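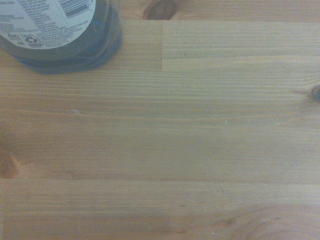

The back label, as bought. Pine table, knot and all.

Bathroom shelf clear-out: the gallery

I started this page in June after adding up what I'd spent on stuff in bottles over a year. The total came to 1,968 crowns, and when I lined up what was still standing in the cupboard I had trouble saying what most of it was for. So it all went across the kitchen table, a bottle at a time, and I read the backs. Fronts are where the promises are kept. Backs are where somebody had to get a form signed off.

Only the first picture is up so far. The notes for the rest are underneath and I'll add the photos when I've decided which of them are worth the space.

Blue bottle, back
Lots of small print in not much room. I have decent eyesight and good reading glasses, and I still gave up before the end. Barcode up the side, recycling arrows near the bottom of the label. The arrows please people a good deal more than they please me. All they tell you is that somebody thinks the plastic could be recycled, and our collection in Skokau has its own ideas on that, which change whenever the contract does. I rinse it, I put it out, and after that I'm taking their word for it.

Notes, pictures to follow

Zeleo shower gel
Says it lasts "up to 456 washes". I would like to meet the person who washed 456 times with it. Mine was gone well before that, and I'm not heavy-handed. Smells of cucumber, if you've been told beforehand that it's cucumber.

Marchetti shampoo
The dear one. A present, so not in the total. It has a heavy cap and a card sleeve that went straight in the paper bin. My hair was clean afterwards. My hair is also clean after the cheap one.

Skustar bathroom spray
"New formula" on the front. I had an old one at the back of the cupboard, so I put the two ingredient lists side by side and went down them with a pencil. Same things, same order, apart from the perfume. The nozzle is new, I'll give them that, and it drips.

Skustar refill pouch
Meant to save plastic. Might well do, but a fair bit stays in the corners however hard you squeeze, and our collection won't take the pouch at all. I've gone back to the bottle for now. If anyone can show me proper sums on this I'll read them.

Hand soap, no name
From the market, label handwritten. No claims on it of any kind. It's soap. I've bought it again.

Where things stand
Of the lot, 6 went back in the cupboard and 3 are being used up before I buy anything else – that includes the spray, drip or no drip. The table has had a wipe down and is back to being a table.

If you want to write in about the shampoo, please do, but tell me first whether you paid for it yourself.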